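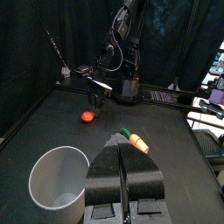

Reading a Family out of Tax Lists: The Bachmanns of Uvuncombe Township

Speaker notes, Gertraud Wallner
Handout has the transcriptions. Do not read them aloud.

Opening

The problem is two men of the same name in the same township. The county history merges them into one Jacob Bachmann who settled on Nilus Creek, ran a gristmill and died at age 54. Every online tree I have checked copies that paragraph. The tax lists don't support it.

State the question for the talk: which Jacob owned the mill tract, and which one was the father of Peter?

Ask for a show of hands on who has used personal property tax lists. If most have, skip the next two paragraphs.

Tax lists came in two kinds in this county. The personal property list names the head of household, the number of taxable males and the livestock. The land list names the owner, the acreage and in later years the watercourse. They were made by different men at different times of year, so a name can be spelled one way on one and another way on the other.

The lists that survive are mostly clerk's copies. The clerk grouped names by first letter, and that destroys the neighborhood order. Two lists for Uvuncombe escaped this and still follow the assessor's route. These are the ones to use for neighbors. 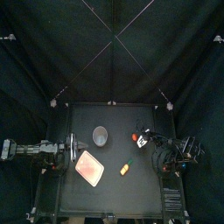 LAND RECORDS

The Kesance tract was surveyed at 2000 acres and patented to a partnership that never lived on it. It was sold off in parcels. The deed books record 22 of the parcels by metes and bounds. The rest have to be rebuilt from the calls in adjoining deeds.

Show the plat. Point out the creek first, then the mill parcel on the east bank.

The mill parcel was sold to "Jacob Bachman, wheelwright." The hill parcel was sold to "Jacob Backman of this county." Neither deed says senior or junior. In this period those terms did not have to mean father and son anyway; they separated an older man from a younger one in the same place. An uncle and nephew could carry them, or two men with no kinship.

Dower release is the useful clue. When the hill parcel was sold, a wife named Margaret was examined apart from her husband and gave up her right. When the mill parcel was sold, no wife appears. Either that Jacob was unmarried or widowed, or the clerk left the release out. Say plainly that the absence proves nothing alone.

Signatures: the wheelwright signed in German script. Jacob of the hill parcel made his mark. The deed book shows only the clerk's copy of both, but the loose bond for the mill parcel survives and has the original signature. The mark on the hill deed was copied as a plain cross. 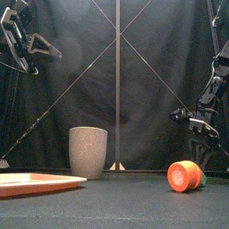 Speckled gray cup, salmon-orange tray and orange cylinder on the tabletop.

Probate

The administration bond is for the wheelwright. Inventory includes a set of turning tools, a German Bible and one half of a boat. No slaves, no cattle. The personal property list for the preceding year has one Jacob with no cattle and one Jacob with six. This is the strongest link in the case, and I would slow down for it.

Peter Bachmann is not among the buyers at the estate sale and is not named in the settlement. He does appear next to the cattle owner on both route-order lists, first as an uncounted male in the household and then under his own name.

If asked about the church register: the baptisms have a gap covering the years we need. The register starts again in May, in a new hand, with no explanation. 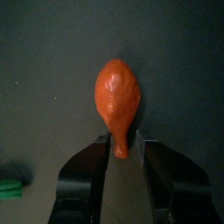
The age of 54 comes from the gravestone, and the stone gives only initials. It could fit either man. I leave it unassigned in my own file and suggest others do the same until the militia exemption papers have been indexed.

Provisional result: Jacob of the hill parcel, husband of Margaret, father of Peter. Jacob the wheelwright, mill owner, no proven children.

Questions likely:
Was the wheelwright an uncle? Unknown. No record states a kinship.
DNA? Peter's male line has been tested. There is no known male line from the wheelwright to compare it with.
Where is the mill? Under the road fill at the lower ford. Foundation not located.

Leave the plat on the screen during questions.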